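**Wekden bench arm package: what the quote covers**

Levico lists this as a "ready to run" bench cell. Read the line items before you put it in a February budget. The price buys an arm, a two-finger gripper and one day of setup. The table, the mat and anything the arm is meant to open or pick up are yours to find.

Rated reach is 600 mm. Plan on less if you set tall items close to the base. The sales sheet also promises 1000 hours between gripper services, and we have not seen a log that backs it up.
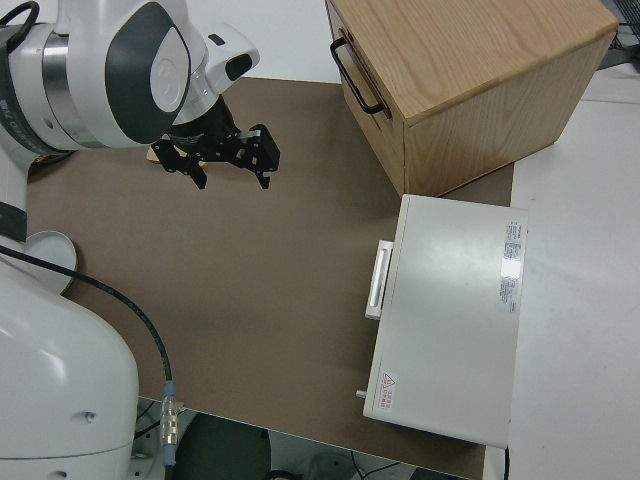 *Bench layout with arm, parallel-jaw gripper, wooden drawer cabinet and white box unit, both handles facing the arm.*

Extras that get left off:

- Spare finger set: 52 dollars, not in the base kit
- Cable clips and a tray for under the table
- Second training day, billed apart

Lead time is quoted at 23 days. Mabli Powell in purchasing asks for that in writing, with a refund term, before any deposit goes out.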